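Speaker notes – what happens after you report a theft
Rambridge tenants' evening, December 2020

Opening

Thanks for coming. I'm going to talk for 30 minutes and then take questions. The subject is what happens between the moment you report a burglary or a theft and the moment the case is closed or goes to court. I'm not going to cover locks and alarms. There's a leaflet on the table by the door for that.

Ask how many people have reported something stolen. Wait for hands. Ask how many heard back after the first letter.

The first call

When you call, the person taking the details has a form to fill in. They want the address, the time you last saw the property and the time you found it missing. If you don't know the exact time, give the two times you are sure of. Do not guess. A guess goes on the record as if it were a fact, and it can cause trouble later when a witness or a receipt says something else.

You will get a reference number. Write it down twice. Everything after this point hangs on that number – the insurer wants it, the court office wants it, and the front desk can't find you without it.

Tell the Lernach story here. A couple lost two bikes and a toolbox from a shed and reported them on different days. They ended up with two numbers and two files, and it took until June to get the files joined. By then one of them had been closed.

The list of property

Most people send a list that is too short on detail. "Laptop, black" is not much help. Make, model, serial number, scratches, stickers, anything engraved. If you have the original packaging, the serial number is often on it. Old emails from the store are good too.

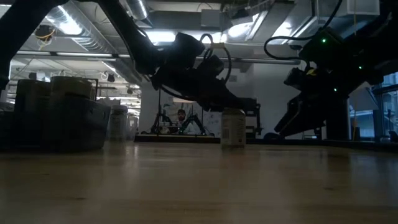
Sille Ketilsson says the list is where most cases are lost. She told me she had read 147 property lists in one year, and that only 8 of them had a serial number for every item that ought to have one. Her advice was to write the list now, before anything is taken, and keep a copy at somebody else's address.

Pause. Let people write that down.

If something is found later, the police have to match it to an owner. Without a number or a mark, that is hard to do even when everybody in the room believes you.

Statements

You may be asked for a written statement. It should say what you saw and heard yourself. What your neighbor told you belongs in your neighbor's statement. Read it all the way through before you sign, and ask for changes if a sentence is wrong. The officer will have been asked before.

Keep it in order of time. Leave out what you think of the person you suspect. If you have a reason to suspect someone, give the reason.

(Skip the next part if running late.)

On the Prirau estate, three households had parcels taken in the same week. Each one thought it was a single missing parcel and only one reported it. When the other two came forward, the dates lined up with a van that a camera had already picked up. The case was charged as a series and the man pleaded guilty to all 3 counts.

If it goes to court

Most victims of theft are never called. If there is a guilty plea, there is no trial, and you may only hear the result by letter. You can still ask for compensation to be considered, but you need to send proof of what the items cost. Send copies and keep the originals.

If you are called, you can ask to see the courtroom beforehand. Lund Street has a side entrance and a separate waiting room for witnesses. Ask for it when you confirm you are coming, as it is small.

Cases get moved. Bring something to read and don't book anything for the afternoon.

If the case is closed

You get a letter saying no further action. It can be reopened if new evidence comes in, so hang on to the number. You can also ask for the decision to be reviewed – there is a time limit, and it is printed on the back of the letter where people miss it.

Questions

Likely ones: insurance deadlines, sharing doorbell video with neighbors, what to do if you spot your own bike for sale online. For the last one, save the page, call it in, don't go and meet the seller.

Hand out the blank property lists at the end, not before.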